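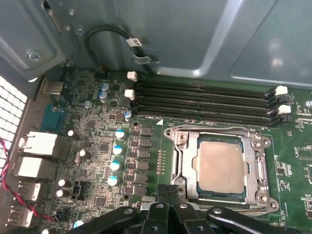
Serwood takes old office computers apart for a living. They arrive by the pallet from insurance offices, school districts and county buildings, and they leave as sorted parts: boards, drives, power supplies, cases, cable. The plant handled 3,225 desktop towers in August. For most of its history every one of them was opened and stripped by a person standing at a bench with a driver and a plastic pick. One of the slowest steps has always been the processor. It sits in a metal retention frame with a load lever lying flat along one side, and the lever has to be freed and lifted before the chip will come out. Done once, it is a small job. Done all day, it is the step people at Serwood talk about when they talk about their hands.

The company began moving that step to a robot arm last year. The software and the gripper work come from Rendik, a small automation firm with an office across the river. The arm stands at the end of the teardown line, and the people on the line still do everything before it and most of what comes after.

A tower reaches the robot with its side panel off, lying on its side. Someone at the bench before it has already checked for damage, pulled the cooler and wiped the worst of the old thermal paste off the chip. The wiping was added to the job in the second month. The vision software had trouble telling a smeared processor from a dirty board, and a quick pass with a cloth was cheaper than another round of training. The bench workers did not love this. It was one more motion in a job that was supposed to be losing motions.

The rest of the change came in pieces. The line used to run eight benches, each one taking a computer from start to finish. There are now six, and the work is split. Two benches open cases and prep boards. Three handle drives, memory and cables. The last one sits beside the robot and takes whatever it could not finish. The two people whose benches went away were moved to testing and grading, which Serwood wanted to expand anyway. One of them asked to come back to teardown after a few weeks and did.

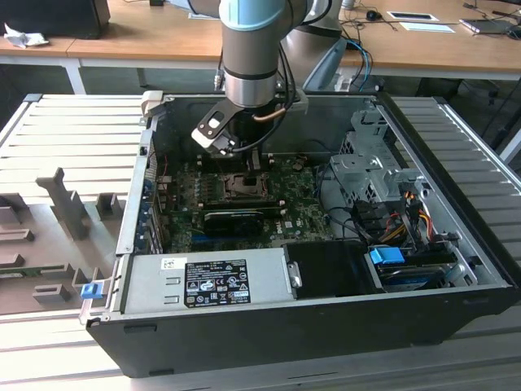
Learning to work beside it

The bench next to the robot is the job with the most new things in it. The operator loads the tower onto the slatted table, squares it up, picks the board type from a list on a screen and steps back. If the arm stops, the operator reads the message, decides whether to retry, and either clears the fault or finishes the chip by hand. A retry takes a button press. Finishing by hand means locking the arm out first, and the lockout has to be logged.

In the first full week the robot was given 300 towers. The log from that week is mostly stops. Some were cables that had fallen across the socket. Others were levers the arm could reach but not move past the catch. Operators began tying cables back before loading, and that habit was later written into the instructions. It was the first time in years that the written instructions had been changed from the floor up.

Pay was the harder subject. Teardown workers at Serwood had been paid a base rate with a bonus for units finished. Once the work was split, nobody finished a unit alone, and the old bonus made no sense. The company tried a line bonus, shared equally. The faster workers lost money on it and said so. The present arrangement is a higher base rate with no bonus for units, plus an added hourly amount for anyone certified on the robot bench. Certification takes four shifts. Most of the line has done it, and the bench now rotates every two hours.

Rotation has its own critics. Several of the longer-serving workers say they liked having a computer from beginning to end, and that the split work feels thinner. One said she used to know at the end of a shift what she had done, and now she knows how long she stood at each station. Others prefer it. A man who had worn a wrist brace for most of the previous winter told us he no longer takes it to work. 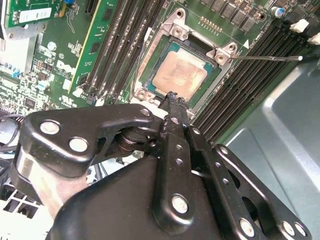 The company's own numbers are mixed. In the most recent month on record, 1,258 towers went through the robot bench, and the arm completed the processor step without help on 826 of them. The rest needed a person for at least part of it. Management had hoped for better by now. Rendik's engineers say the trouble is variety, with sockets facing different ways in different cases and levers that age differently. They visit every second week and spend much of the time watching the operators' hands.

Serwood is not the first in its trade to try this. Stulia, a larger recycler two states away, put in a similar station and later took it out, keeping the camera system for sorting boards. Triệu, a family-run shop that buys tested processors from Serwood, still pulls its own by hand and has no plans to change. Its owners say they receive fewer scratched chips from Serwood than they used to, though they would like them packed better.

For the time being the plan is to leave the benches at six. A second arm has been priced, for taking out memory, and the line workers have been asked for a list of what they would want changed before it comes. The list is taped up by the time clock. It asks for a lower loading table, a stop button on the left side as well as the right, and a longer break between turns at the robot bench. The table has been ordered.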